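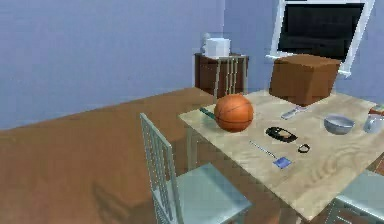

The stop didn't stop. That's the short version, and Lachlan Harawira gives it before we've even sat down. He runs the simulation side of the home-help robot work at Lockyer, and in June his team lost most of a month to a fault in Panby, the software that tells their mobile arm what it may touch and where it may drive. The test room is a virtual one and it hardly changes from run to run. Lavender walls, a wooden table, slatted chairs, a basketball sitting near a big cardboard box. The job was dull too: fetch the remote control, take it out through the door, come back. "We picked it because it was boring," he says. "You want boring when you're checking a safety stop."

What happened was this. A stop command went in while the arm was reaching over the table. The arm froze, as it should. The base kept driving.

"So you've got a locked arm and a moving base, which is a battering ram basically," Harawira says. "It took the arm straight through everything at table height. In simulation, thank god. But it's the same code that goes on the real one."
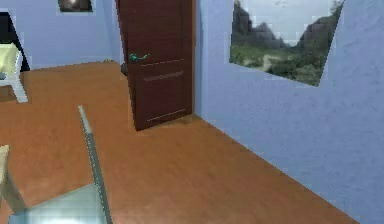 Coralie Tapsell, robotics correspondent

First thought was the door. It stands partly open into the room, dark wood with a teal lever handle, and the team had had trouble with it before: the planner sometimes read the gap as wider than it was. Two people spent four days on door geometry. Wrong tree.

"I'll own that one," says Harawira. "The log had the base heading for the door so I said, right, door. Didn't look at the timestamps. Should of looked at the timestamps."

When they did, the stop message was reaching the arm controller straight away and the base controller late. Sometimes very late. The two sit on separate queues, and the base queue was being filled up by map updates. A stop had no priority over a map update. It waited its turn like anything else.

Had it ever happened before? Long pause. They went back through the old runs, 1,119 of them, and found 30 where the base had carried on after a stop. All marked as passes. The check only asked if the arm had halted.

"That's the bit that bothers me. The fault is a fault, you fix it. But we'd written a test that couldn't see it."
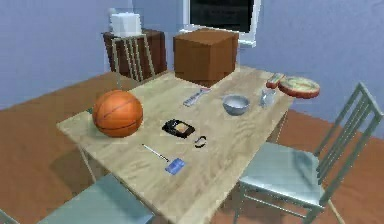 The table-top set used for the fetch runs. Simulation: Lockyer

The fix is in two parts. Stop now has its own line to both controllers and nothing else is allowed on it. And if the base hears nothing on that line for 50 milliseconds it brakes by itself, no command needed. Harawira wanted a longer limit at first, he was worried about false stops. He got overruled. They do get false stops now, a few a day, and people moan.

The real machine, called Worura, was parked as soon as the fault was understood and stayed parked until the new line had been tested on the bench. It's driving again but at walking pace, with a person on the hardware button. That button cuts power to the wheels directly and was never affected, he's keen to say. Twice.

Sudent, who supply the base, were told the same afternoon. Their view is that the queue worked as documented. "And they're right, it did," says Harawira. "It was our message and we put it in the wrong place."

I ask if he'd stand in front of it. He says he did, last week, with the button in his own hand. The tests now check the arm and the base seperately, and any old pass that hasn't been re-run dosen't count.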